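The Mulcahy Bathroom, Corner by Corner
Posted Sunday, July 31, 2022

Welcome back, everybody, and thank you for being so patient with me! I promised this page back in January, when the Mulcahy place was still mostly dust and arguments about tile, and then spring came along and one thing led to another. A lot of you wrote in after the kitchen gallery asking what we did with the smaller rooms, so I've finally sorted through the pictures (all 382 of them, and a fair number were of my own thumb) and picked out what I think is worth sharing from the bathroom side of things.

I should say first that I am a person who cares far too much about countertops. We went back and forth between white and black for weeks. White was the safe choice and everyone told me so, but I had seen a black one in the Nutov showroom with a white sink set into it, and I couldn't get it out of my head. It shows every drop of water, I'll give you that. I keep a cloth in the drawer and wipe it down after breakfast, and I've made my peace with it.

The basin is a plain rectangle. I wanted straight sides so there would be proper room to set things down next to it, having lived for 15 years with a round one that ate up the whole counter and left me balancing my soap on the windowsill.

The faucet is chrome, and it came from Jakum along with the drain. We looked at brushed finishes too, and they were lovely, but chrome is what I grew up with and it goes with everything.

Now for the little things, which are my favorite part of any room (and the cheapest to change, if you're on a budget like us).

Toothbrush and cup, with the soap just behind. A pink handle against all that black makes me happy every single morning.

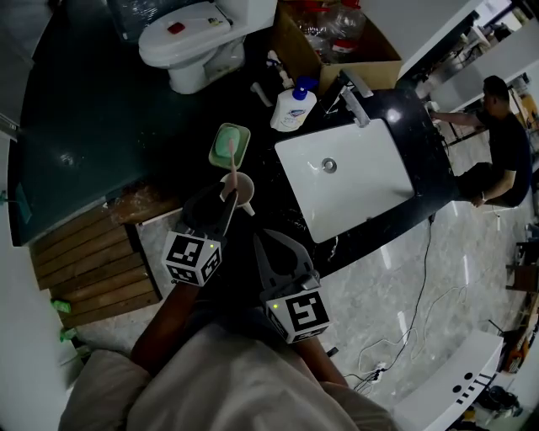

I'm very fond of green in a bathroom, so the soap dish is green and so is the soap, a paler shade, and I will admit to standing in the Unura store for a good long while holding bars up to the dish until I found one I liked. The dish cost more than I meant to spend. The soap was cheap, so I bought a few extra and tucked them in with the towels, where they make the whole closet smell nice.

The pump bottle lives back by the faucet, with its blue top. I've thought about pouring it into something prettier, and I may yet, but it works well and everybody can find it.

Next time I'll put up the hallway, including the 27 coat hooks. Write to me in the meantime if you have questions about the counter, and I'll do my best to answer before the weekend!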